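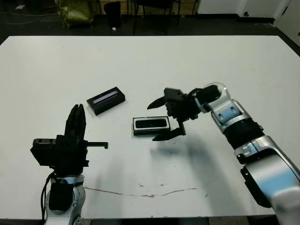

Figura 2. Dos brazos robóticos sobre una mesa blanca; la pinza del brazo derecho aparece abierta.

Remo Fabbri y Cleiton Moura
29/10/2023
Imprimir | Enviar por correo electrónico

3. Las postales bordadas del fondo Lulter

Pocas piezas de la correspondencia de guerra resultan tan gratas de estudiar como las postales de seda bordada que los soldados compraban en la retaguardia francesa y mandaban a casa. El fondo Lulter conserva 1.429, reunidas por una familia de Vollcombe a lo largo de dos generaciones y apenas consultadas hasta ahora. ¡Es un conjunto magnífico! Hay flores, banderas aliadas, escudos de regimiento y un número sorprendente de mariposas, casi siempre con las alas repartidas entre los colores de dos países.

De todas ellas, solo 514 llevan texto manuscrito en el reverso. Las demás se compraron como recuerdo o viajaron dentro de un sobre, junto a una carta que se ha perdido, y no es fácil separar un caso del otro. Cuando la postal tiene bolsillo de seda conviene mirar dentro, porque a veces sigue allí la tarjetita impresa con su «To my dear Mother» o su «Forget me not», tan limpia que parece recién salida de la tienda.

Los mensajes son breves y muy vivos. Un cabo apellidado Grutel (firma siempre con la inicial muy adornada) escribe a su hermana desde marzo de 1916 y le pide calcetines, noticias del perro y que no enseñe las postales a la vecina. En tres de ellas repite el mismo pensamiento violeta, bordado con hilos de tono ligeramente distinto, lo que nos ha permitido comparar tiradas de un mismo dibujo con una precisión que no esperábamos. El paso del violeta al malva en el pétalo inferior es una delicia.

En cuanto a la procedencia, seguimos con prudencia la clasificación Messina, que agrupa las piezas por el gofrado del marco de cartulina antes que por el motivo. Funciona muy bien con las de borde festoneado y bastante peor con las lisas, que varios editores compraban ya cortadas.
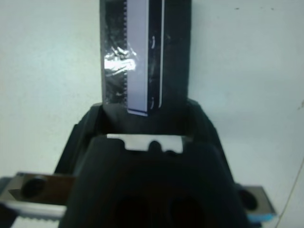

3.1. El marco de cartulina y la marca del editor

La marca suele ir impresa en el reverso, junto a la línea divisoria, y en muchos ejemplares se reduce a unas iniciales. Hemos anotado también las que quedan ocultas a medias por restos de álbum, con un signo de interrogación cuando la lectura es dudosa.

Contacto | © Los autores | Volver arriba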